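Incidencia: el lápiz Welik deja de registrar presión en Miltum tras actualizar
Estado: en seguimiento
Componente: Miltum para tabletas, módulo de entrada

Tras instalar la compilación 602, el trazo sale con grosor constante. El lápiz empareja y la inclinación responde. Reproducido en dos tabletas Desgate; con la compilación anterior no ocurre.

Martes, 9:40. Borrada la caché y repetido el emparejamiento. Sin cambios.

Martes, 11:15. El registro muestra 400 eventos de entrada por trazo, todos con presión 1.0. El controlador Khoury entrega valores correctos en su panel de prueba. El fallo queda acotado a la lectura en Miltum.

Martes, 12:30. Desactivado «Suavizado predictivo» en Ajustes > Entrada. La presión vuelve, con un retardo de 20 ms. Al importar una foto y dibujar encima, mismo resultado en 5 intentos.

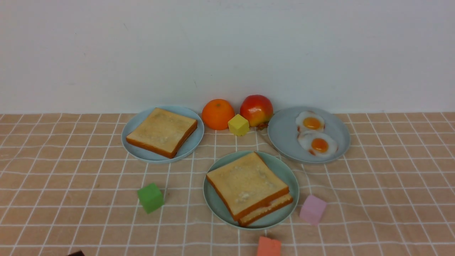 Rubén Ostos

Solución provisional: mantener el suavizado desactivado y no reinstalar el controlador. Escalado a desarrollo con los registros adjuntos. Pendiente comprobar si afecta a lienzos creados antes de la actualización.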